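Progress report to the Damton fund, second period

In the first period we collected the pushing data and repaired the mount of the tool. The second period, which ended in March, was used for the method itself: the arm receives a short instruction in plain language and must move the blocks by pushing only, without any grasp.

We made two changes. The policy now predicts a short sequence of motions instead of a single step, and the instructions were rewritten by people who did not see the old ones. The training set has 217 demonstrations, all recorded on the maple board. 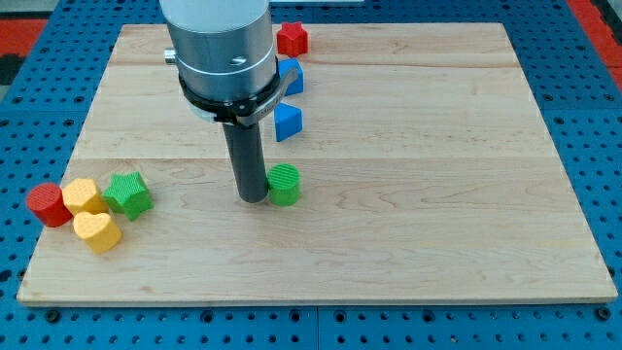
Tedesco Group for Robot Learning, Contact and Pushing Team

The set has eight plastic blocks in four colours, among them stars, hearts and cylinders. Colour alone is not sufficient to choose the right one, so the instruction has to name the shape also, and for the two yellow hearts it must give a position.

With the old policy the success rate was 51 per cent. With the new one it is 68 per cent, on the same list of instructions. Most of the remaining failures happen when the target is inside a cluster. The rod pushes the neighbour first, and then the policy does not recover well. Cylinders are also difficult, as they turn away from the rod if the contact is not at the centre.

The comparison with the Brotent baseline is not finished. Our version of their code gave unstable results, and we prefer not to report a number until we understand the reason.

For the next period we plan to collect more demonstrations with clustered blocks, and to repeat the tests on the Mosov arm. We ask to move the remaining travel money to equipment, for 2 spare rods and a new collar.

Gualtiero Cocco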